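The refurbishing shop at Kistberg put its first robot arm on the line last May. The shift lead, who has worked there for 8 years, says people were nervous at first. "We asked who was going home," she says. Her crew was kept on.

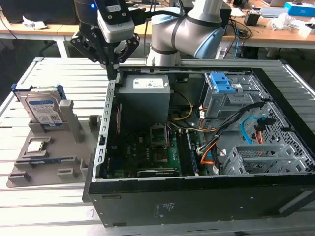
By the Boreck newsroom
29/03/2022

The arm works on old desktop computers, with the drive, processor and memory held in a tray beside the case. Her people now do the checking and the odd jobs — bent brackets, stuck screws.

"My wrists hurt less," she says. "But I stand around more, and I don't like that part."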